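Grirnum Household Medicine Storage Survey: data card

Release date: 24 June 2018

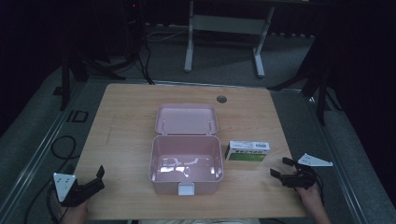

Grirnum is a table of survey responses on how households store, sort and discard non-prescription medicines. Each record covers one storage place in one home, and a home with medicines in both the kitchen and the bathroom produces two records. The container field has the values drawer, shelf, bag, hinged box, open tray and other. A pink plastic box with an attached lid is coded as hinged box whatever it was sold for, and a carton kept next to the box is coded in the separate field loose_items. Color and size are not recorded.

Contents

The release has 1,512 records in a single file, grirnum_main.csv, encoded as UTF-8 with a header row. There are 41 columns. A second file, codes.csv, lists every permitted value for the categorical columns. Empty cells mean the question was not asked. The value NR means it was asked and not answered. Do not merge the two when computing response rates.

Collection

Responses were gathered by mailed questionnaire in the Lindemann district. Respondents filled in one sheet per storage place, up to a limit of 6 per home. Sheets were keyed twice by different operators, and mismatches were settled from the paper copy. Free-text answers were coded by hand and the original wording was dropped from this release.

Main columns

home_id: integer, stable across files
place_id: integer, unique within a home
room: categorical
container: categorical
lid_type: categorical, blank for drawers and shelves
loose_items: yes, no or NR
expired_found: count of packages past the printed date
last_sorted: categorical, in bands from "this month" to "never"
disposal: categorical, multiple values separated by semicolons

Known problems

The room value "utility" was missing from the first print run of the questionnaire. Those respondents used "other" and wrote the room in by hand, and most of these have been recoded. Counts in expired_found are self-reported and include packages the respondent could not date. Homes without any medicines are not represented. The disposal column has trailing semicolons in places; strip them before splitting.

Loading

The Hisumik import script reads both files and applies the value labels. It expects them in the same folder. Prestance users should set the delimiter to comma by hand, as automatic detection fails on the disposal column.

Planned changes

Version 2 is planned for October and will add a weight column. The home_id values will not change.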